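Open day floor check - hand-held gripper demo, Adholm

Checklist with comments. Used before the first group comes in and again at the midday change. OK means OK, anything else has a comment. Carried over from the June version with the changes marked.

1. Access and floor

Main door opens fully, not propped - OK
Route from door to demo table clear - OK
Visitor line in place, 90 cm from table edge - OK after correction. It had been laid too close on the left side.
Floor tape flat, no lifted ends - OK
Cables on carpet - ACTION. Several cables still cross the floor near the stand. Visitors stay on the other side, but the operator steps back that way when changing places. Cover them or move them behind the stand.
Stands steady on their bases - OK

2. Table and props

Table does not rock - OK
Corners and edges free of splinters - OK
Wire basket, no loose or sharp wire ends - OK. Checked by hand along every rod. New item, added after June.
Cup and lid, no cracks - OK. Cup stays empty all day.
Cable hole in table top - COMMENT. Keep small props away from it. A Parri token went down it in June and we had to tip the table.
Spare props in the Fliltska crate, lid shut - OK

3. Grippers

Left and right both open and close freely - OK
Finger pads - COMMENT. Edges are scuffed and one pad has a torn rubber strip on its inner face. Fit for the demo. Replace both pads of the pair before the next visit, Grerel has them on order. If the strip comes away any further, stop and swap to the spare set.
Pad and bracket screws tight - OK
Plates with the dot pattern fixed firmly, no play - OK
Handle cable runs down the arm and does not pull at full reach - OK on the right. On the left the loop hangs past the table edge. Clip it to the sleeve before starting.
Visitors may hold a gripper only when the operator has handed it over - sign is up, OK

4. Running the demo

Operator has practiced the cup and basket task - OK
Group size up to 30, no more - OK. The second group on the list was over and has been split.
Each run no longer than 9 minutes - OK. Leaves time for people to ask things and for the operator to rest both wrists.
Operator has sleeves pushed up or close fitting - OK
Rings, bracelets and lanyards off before a visitor tries it - OK. Put out a tray for these, we had none in June.
Children try it only with an adult next to them - OK

5. Power and emergency

Extension cords not chained - OK
Operator knows where the switch is - OK
Extinguisher in date - OK, tag 2429
First aid box stocked - PARTLY. Low on small bandages. Ask the front desk.
Exit sign lit - OK

Open items: floor cables, left cable clip, bandages. The first two to be closed before doors open. Pads can wait - see section 3.

Basket between the open fingers; the cup held over the basket's right end: 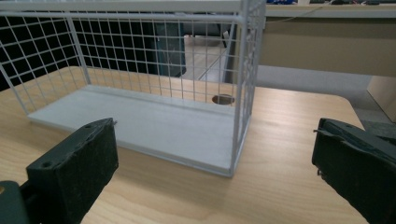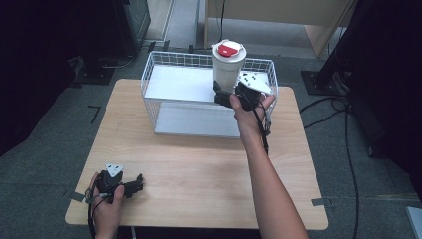

Adholm, 14 July 2024

Copy of this sheet goes in the demo binder and one stays on the inside of the equipment cabinet door. For the afternoon check use a fresh sheet, do not write over this one. Comments on the pads go to Grerel as well.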